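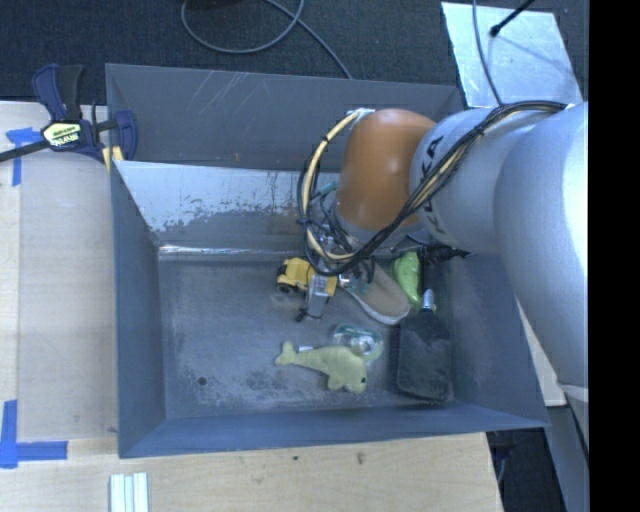

How much does the shape of a bin matter when a small object is resting on its floor? A good deal, and the slope of the walls matters most.

Grirbridge Papers
Home Issues Authors Search
Filed under: Containers & Handling
4 min read

3.2 The bin and its surfaces

Figure 2. Metal bin with flared walls; a yellow toy truck lies on the floor.

We grew very fond of this bin! Its sheet-metal walls lean outward toward the rim, so anything dropped near the side tends to slide back to the middle – a lovely property for a container that gets filled and emptied all day. Wear is plain to see in Figure 2: pale scratches on the far wall, a bright band with a ragged lower boundary, and whitish smudges over the floor. Mägi and Ots logged 1,894 placements of toys and household items, and 412 of them ended with the item touching a wall. Toy vehicles were the most fun to follow, as wheels let them roll a little before settling (the Lisen set, with its soft blocks, hardly moved at all). We left the scuffs alone and wiped the floor with a dry cloth each morning. The seam where wall meets floor deserves its own study, and we return to it in Section 4.

Previous Next Back to contents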